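Booking and Using a Shared Room at the Jastard Centre

Last updated 22 October 2024

This page explains how community groups and local societies may reserve a shared room at the Jastard Centre, prepare it for use and hand it back at the end of a session. It applies to the Asivell Room and the Bako Room. Separate arrangements are in place for the main hall, and enquiries about it should be made at the front desk.

Before you begin

You will need a group account. Groups that have not used the Centre before should fill in a registration form at the front desk or on the Jiller booking system. Registration must be renewed every January. A group whose registration has lapsed can view the calendar but cannot make a new booking.

Step 1. Check the calendar

Sign in to Jiller and choose the room from the list on the left. Free periods are shown in white and booked periods in grey. Sessions start on the hour or the half hour, and the shortest booking is 30 minutes. Time spent setting up and clearing away counts as part of your booking, so please allow for both when choosing your start and finish times.

Step 2. Make the booking

Select the period you want and press Reserve. The system will ask for the purpose of the session and the name of the person who will be in charge on the day. That person must be an adult and must stay on the premises throughout. A confirmation will be sent to the group's registered email address. If it has not arrived within 2 working days, telephone the front desk on extension 2598.

Regular bookings may be made for one term at a time. Tick the box marked Repeat and enter the last date required. Dates on which the Centre is closed are left out — please check the list before you confirm it.

Step 3. Collect the key

Keys are held at the front desk and are signed out to the person named on the booking. They may not be passed to another group, even where one session follows directly after another.

Step 4. Set up the room

Furniture may be moved within the room but must not be taken into the corridor. Chairs are stacked along the back wall. Lift tables at both ends when moving them; dragging marks the floor. Table-tennis tables may be used for meetings and craft sessions when no game is booked, provided that nothing sharp or hot is placed directly on the playing surface. 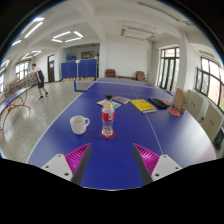
Drinks and papers on a table-tennis table, with a coaster under the bottle.

Cold drinks and hot drinks with a mat are permitted in both rooms. Food may be eaten in the Bako Room only. Spills should be wiped up at once with a soft cloth, and any that leave a mark should be entered in the room book.

Step 5. Leave the room ready for the next group

Finish your session in time to clear away before your booking ends. Return the furniture to the layout shown on the wall plan, close the windows and switch off the heaters. Take all rubbish with you or use the bins beside the rear entrance. Lock the door and return the key to the front desk, where it will be signed back in.

Changing or cancelling a booking

Open the booking in Jiller and choose Amend or Cancel. Changes can be made online up to the day before the session. On the day itself, please telephone instead.

Faults and damage

Report any fault to the building office on extension 3668 — outside office hours, write it in the room book and tell the front desk when you return the key.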